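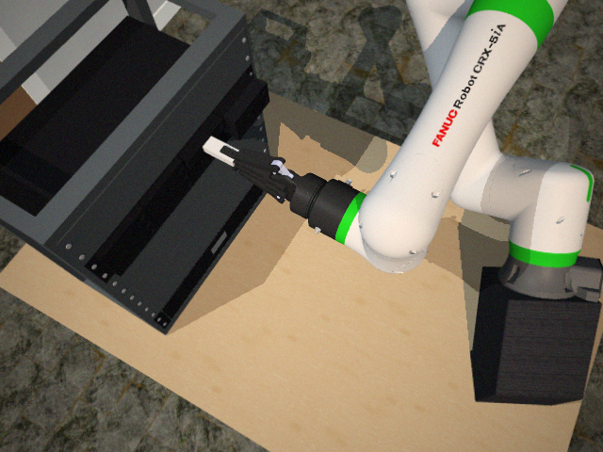
Workshop group rehearses its rack loader on screen before cutting steel

November 28, 2020 – 3 min read
61 shares

Members of the Brorngate shared workshop have finished a simulated version of a rack-loading bench they plan to build this winter. The bench will put small blocks into the front slots of a metal rack and take them out again, a job now done by hand.

The project is called Kesham and was started in August by Ainhoa Tejada and Arne Eichhorn. Tejada drew the table and the rack. Eichhorn wrote the software that moves the arm. Both work on it in the evenings, after the woodworking classes have cleared out.

The group wanted to settle the layout first. Moving an arm base on a real table means drilling new holes – in the simulation it means changing a number and starting over. Eichhorn said the base has been in four different spots so far, and that the earlier ones left the arm too folded up to get into the rack straight.

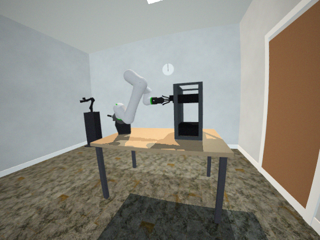

The simulated bench, with the white arm at the rear of the table and the open-frame cabinet on the right.

The program has been run some 573 times since the first version. Tejada keeps the results in a spreadsheet, sorted by where the arm stopped. Most of the early failures were collisions with the front edge of a slot. She has since changed the approach so the arm lines up outside the rack and then moves in slowly.

"I can sit there and break it all night and the only thing I've used up is coffee," she said. "I'm not going to feel that relaxed with the real one."

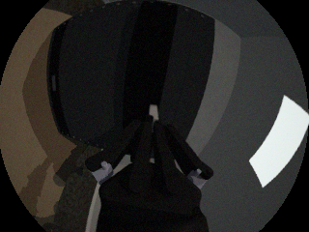 Camera placement is the next thing to settle. Eichhorn wants one behind the gripper, looking out along the fingers, so the software can check a block's position before it goes in. A wide round view takes in a lot of the bench, but it bends straight edges and gives the gripper much of the lower center. The small block just past the fingertips stands out well enough against the dark rack. The bright white panel at the right edge is a bigger worry for Eichhorn, who is testing how the software copes when one patch is that much lighter than the rest.

Soledad Tlapale, who books space at the workshop, said the bench has been given the corner by the loading door through the spring. The table legs will be welded first. The group has not picked a date to mount the arm, and the rack drawings are still being changed.

A demonstration of the simulation is planned for the next members' evening.

3 comments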